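**The List**

Themis Galanis drove to Liltham in the dark with the koliva on the passenger seat and the belt across it. His aunt Loukia had told him to do the belt. She had made the koliva herself the night before, boiled the wheat, dried it on towels, pressed the sugar flat with wax paper, and then her hip had gone and she'd called him at 8 to say he would have to take it.

"You give the dish to Father Savvas and you give him the paper," she said. "The paper has the names."

"Which names?"

"All of them. He'll read them. You stand there."

He hadn't been inside the church since his father's funeral. It was November again and the parking lot was full of wet leaves. He sat in the car and opened the paper. There were 21 names in his aunt's handwriting, first names only, the way the priest would read them. He found his grandparents. He found Stavroula, who had been his mother's godmother. Near the bottom it said Kostas, and that was his father, and after Kostas there was a name he didn't know. Ilie.

He called her from the car.

"Who's Ilie?"

"That's Gheorghița's. She asked me to put him."

"Who's Gheorghița?"

"Gheorghița Buzatu. She's there every week. If you came you'd know her." He could hear her kettle. "Did you do the belt?"

"I did the belt."

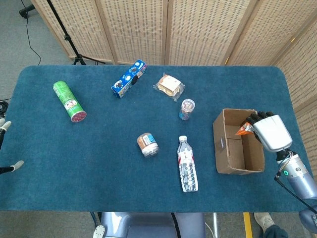
Father Savvas Dimitriou took the dish from him at the side door and looked it over. He was younger than Themis had expected and had a cold. He read down the paper with his thumb, moving his lips a little, and stopped near the end.

"Ilie," he said. "This was the brother?"

"I don't know. My aunt wrote it."

"I think it's the brother. She hasn't given me that name before." He folded the paper into his sleeve. "You'll stay for the service?"

"I was told to stand there."

"Good. Stand on the left, it's warmer."

Themis stood on the left. Old Leonidas Chrysikopoulos was at the chanter's stand with his glasses pushed up on his forehead, which meant he was doing it from memory. His voice had dropped since Themis was a boy. He used to hold the long notes until the children in the back pews started to laugh, and Themis had been one of the ones who laughed. He couldn't hold them now. He cut them short and turned the page he wasn't reading.

A woman in a gray coat came in during the epistle and stood one row ahead. She crossed herself low, down to the floor, and bought nothing at the candle table because she had brought her own, thin and brown, wrapped in newspaper. When the priest came out for the memorial she took two steps forward and then one back.

Father Savvas read the names quickly. Themis had thought he would feel something at Kostas, and he was ready for it, with his jaw set. It went by between Anna and the next one and he nearly missed it. Then the priest said "Ilie," and slowed down, and put the weight on the wrong part of the name. The woman in the gray coat said it again under her breath the right way.

They sang "Memory Eternal" three times. Leonidas held the last note almost as long as he used to. Nobody laughed.

Afterward Themis tried to leave and couldn't get through the hall. A man he vaguely remembered from Greek school shook his hand and asked if he was still at Athanasiadis, and he said no, he'd left there two years ago, and the man told him about a nephew who had just been hired. Somebody gave him a paper cup of koliva. He ate it standing by the coats. It tasted of parsley and cinnamon, and his aunt had put in too many almonds, as she always did.

The woman was beside him, working her arm into her sleeve.

"You are the nephew," she said.

"Themis."

"Loukia is sick?"

"It's her hip."

She nodded. "She told me last month, give me a name. I said no, he was a Party man, my brother, he didn't believe, he would be angry. He made fun of my candles. She said give me the name and let him be angry." She got the arm through and did up the top button. "So I gave."

"My father didn't believe either," Themis said. "He waited in the car. Every Sunday. He'd drive us here and read the paper in the lot."

"But he drove."

"He drove."

She looked at the cup in his hand. "You finished it? You don't throw the cup in the regular garbage. There's a bag."

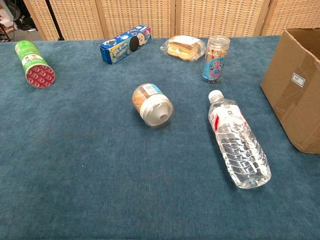
*A green can and a blue cookie box on the table.*

He gave her a ride home. She lived on Serkov Street, over the dry cleaner's, and she held the empty dish on her lap the whole way with both hands around it. He offered to put it in the back and she said no.

At the curb she asked if he would be bringing Loukia next week.

"If she can walk."

"And if she can't walk?"

He said he'd have to see. She handed him the dish, and he put it on the passenger seat and pulled the belt across it and waited until her light came on upstairs.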